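Parte 3 – Arrumar a cama do zero

Se chegou até aqui, já tem o estrado montado e o colchão Bokuteo no sítio. Ótimo, o pior já passou! Agora vem a parte de que eu gosto mais, que é vestir a cama, e vou contar como faço cá em casa, porque o folheto que vem na caixa tem uma página e meia e metade é sobre a garantia.

Antes de começar

Vai precisar do protetor Fusby, do lençol de baixo com elástico, do lençol de cima, das fronhas e da manta. Eu deixo tudo numa cadeira pela ordem em que vou usar, com o protetor por cima. O colchão tem de estar completamente despido – nada de lençol velho esquecido por baixo do novo (já me aconteceu, e só dei por isso na muda seguinte).

Nota: se o colchão acabou de sair do plástico, abra a janela e deixe-o respirar durante a manhã. O meu cheirava a loja de tapetes até à hora de almoço.

3.1 Limpar e ver o tecido

1. Tire tudo o que estiver em cima da cama. Pode deixar a almofada e a manta num canto enquanto trata do resto, eu faço isso muitas vezes, mas a certa altura vão ter de sair.
2. Passe o aspirador com o bocal de estofos, na potência mais baixa, seguindo as diagonais do acolchoado. Nas costuras da borda vá devagar, é lá que o pó se agarra.
3. Se houver marcas acinzentadas, experimente um pano branco húmido com uma gota de sabão neutro. Dê toques leves, sem esfregar.
4. Deixe secar à vontade antes de tapar.

Cuidado: nunca deite água diretamente no colchão. O enchimento demora dias a secar e o tecido fica com uma auréola pior do que a mancha.

As rugas do tecido de cima não são defeito. Um acolchoado cosido em losangos faz sempre umas ondas, sobretudo a meio, e com o protetor bem esticado deixam de se sentir. Passe a palma da mão do centro para fora, duas ou três vezes, e siga em frente.
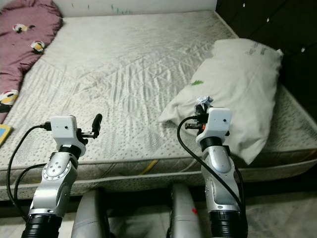

Passei meia hora a alisar o meu antes de ler isto e ficou exatamente na mesma, por isso queria perguntar: o protetor põe-se com a parte felpuda para cima ou para baixo? O meu não traz etiqueta nenhuma.

Boa pergunta, e que devia ter ficado escrita logo na primeira versão do guia! A parte felpuda vai para cima, a mais lisa e meio plastificada fica contra o colchão. Se puser ao contrário não estraga nada, mas vai ouvir a cama a estalar a noite toda.

3.2 Pôr o protetor

1. Comece por um canto do lado da cabeceira, o mais difícil de alcançar. No meu quarto é o que fica encostado ao armário.
2. Passe para o canto oposto, na diagonal, aos pés da cama. Assim o protetor já fica preso e não foge quando puxa o resto.
3. Faça os dois cantos que faltam. Levante o colchão com uma mão e enfie o elástico por baixo com a outra.
4. Puxe as faces laterais para baixo até a costura do protetor acompanhar a da borda.

Cuidado: dobre os joelhos quando levantar o canto. O colchão pesa mais do que parece e as minhas costas que o digam.

3.3 Lençóis e almofadas

1. O lençol de baixo põe-se como o protetor, em diagonal. Os da Benedetti têm um elástico muito justo e na primeira vez parece que não vão caber. Cabem, é insistir.
2. Estenda o lençol de cima com o avesso virado para si e deixe sobrar um palmo bom na cabeceira para a dobra.
3. Entale só aos pés. Dos lados eu deixo solto, mas isso é gosto meu.
4. Sacuda a almofada pelas pontas antes de meter a fronha. Se for das gordas, dobre-a ao meio no sentido do comprimento, enfie-a até ao fundo e largue – abre-se sozinha lá dentro.

3.4 A manta

Numa cama de criança a manta é quase sempre a peça com bonecos, e vai haver discussão sobre qual deles fica virado para cima. Deixe a criança escolher, poupa tempo. Estenda-a dos pés para a cabeceira e pare antes da almofada. No verão eu dobro-a em 3 e fica só aos pés.

Nota: livros e cartões perdidos na roupa da cama acabam na máquina. Sacuda a manta antes de a lavar! O cesto Skivach ao lado da cama serve-me para isso, vai tudo lá para dentro e logo se arruma.

Para a manutenção, vire o colchão da cabeça para os pés de 3 em 3 meses. Eu faço a primeira volta em abril, quando guardo a roupa de inverno. As instruções de lavagem do protetor estão na parte 4.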